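Sound Asleep: How Noise and Light Reach Student Bedrooms in Tarosstead
A project report for the second-year Home Environments module

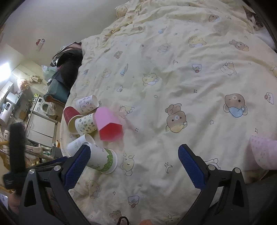 We wanted to know why so many students in Tarosstead say they sleep badly, and whether any of the cheap fixes that get passed around actually do anything. We had one term, a budget that would barely cover a takeaway, and a lot of curiosity. What began as a grumble over breakfast grew into the most enjoyable piece of coursework any of us has done, and we still can't walk into a bedroom without looking at the gaps round the door!

Background

Tarosstead is a small place with two main kinds of student housing. There are the older terraces along the Narmont road, mostly brick, with sash windows at the front and a mixed bag of replacements at the back. Then there are the newer halls at Skilten, on the far side of the railway, where every room has the same window, the same door and the same thin blind. People tend to have strong feelings about which is better. The terraces have character and draughts, the halls have heating that works and a corridor that never goes quiet.

Our first reading was on how sound gets into a room. Most of it comes in with the air. If you can feel a draught, you can probably hear through it as well, and a very small gap under a door can undo much of the good of a heavy one. The rest travels through the building itself, such as footsteps upstairs or a washing machine against a shared wall. That second kind is much harder to deal with when you are renting and can't touch the structure, so we decided early on to concentrate on gaps, curtains and soft furnishings.

Light turned out to be simpler. It comes round the edges of blinds, through the top of curtains, under doors and out of small appliances. Several of us had never noticed how bright a charger light is until we sat in a dark room on purpose, waiting for our eyes to adjust.

What we set out to do

We had three questions. How loud and how bright are student bedrooms at night? Do the people who live in them notice the same things that we can measure? And can a tenant make a real difference for very little money, without upsetting the landlord?

Method

We sent a short survey round the course groups and both housing areas and had 200 replies, which was far more than we had dared hope for. The survey asked what woke people, what stopped them dropping off in the first place and what they had already tried. We kept it to a single page and I think that helped a great deal. Our first draft was four pages long and the friends we tested it on gave up halfway through.

From the people who offered, we picked bedrooms in both areas to measure. We used a borrowed sound level meter for the noise and a basic light meter for the light, and took readings at the pillow. Each room was measured late in the evening with everything switched off, then again with one change made. The changes were a draught strip under the door, a thicker curtain lining, a rolled blanket along the window sill, and extra bedding and rugs in rooms that were otherwise quite bare.

Our meter was a Matsuda, lent to us by the physics technicians. It was a lovely thing to use once we had worked out the slow and fast settings. We did not work them out straight away, so our first evening of readings had to be thrown out. We have kept those numbers in the appendix as a warning to whoever borrows it next.

What we found about noise

The Narmont road terraces were louder at the front than the back, as everyone expected. The surprise was how much the halls varied. Rooms near the stairwell doors at Skilten had sudden peaks of up to 70 decibels when a fire door closed, and in between they were beautifully quiet. A steady hum of traffic seemed to bother people less than those bangs did. In the survey, doors were mentioned more often than cars, music or neighbours talking, and that was true in both areas.

The draught strip was the clear favourite of our tests. It made an audible difference in every room with a visible gap under the door, and the people living there could tell straight away. It did very little in rooms where the door already fitted well, which made sense once we thought about it.

Soft furnishings gave us our best argument. Half the group were sure that rugs and thick bedspreads would keep noise out. They don't, or at least not so that our meter could find it. What they do is take the echo out of a room. A bare bedroom with a hard floor makes each sound ring on a little, and the same room with a rug and a well-covered bed feels calmer even though the reading at the pillow hardly moves. Several people told us their room was quieter after we had brought the rug in. We couldn't back that up with numbers, but we think it matters, and we would love to look into it properly with better equipment.

What we found about light

The blinds at Skilten let in light down both sides, and the car park lamps stay on all night. Adding a lining made less difference than closing the gaps at the edges. A blanket along the sill was good for stopping light from below, but it fell down so often that hardly any of our helpers kept it up once the test was over.

In the terraces the main trouble was light from the landing. The same draught strip that helped with noise also blocked most of this, so it earned its place twice.

Cost

We allowed ourselves £2 for each draught strip and found them easily at the hardware shop near the station. Curtain lining was our biggest expense, and we bought it as remnants. If you wanted to fit strips to a whole floor of the halls it would still come in well under the price of replacing a single door. We have worked out a version for the accommodation office and it is attached at the back of this report.

Things that went wrong

We lost the first evening of readings, as explained above. We also forgot that fridges switch themselves on and off, so two of the studio rooms had to be measured again. One terrace had scaffolding put up between our first visit and our second, and the sheeting flapped so much that we dropped that house from the results altogether.

The survey has its weak points too. People who sleep badly are more likely to answer questions about sleep, so our replies probably lean towards the tired end of the student body. We also asked everything in January, when windows are shut and the nights are long. A summer version would give quite different answers, especially about early morning light and birdsong.

What we would do next

We would leave a meter running overnight in a few rooms, with permission, to catch the peaks that a short visit misses. We would also like to try soft closers on the stairwell doors at Skilten, as this would deal with the noise at its source and help a whole corridor at once. The accommodation office has asked to see our figures and we are very excited about that.

A copy of the survey, the full table of readings and our instructions for fitting a draught strip without leaving marks follow in the appendices.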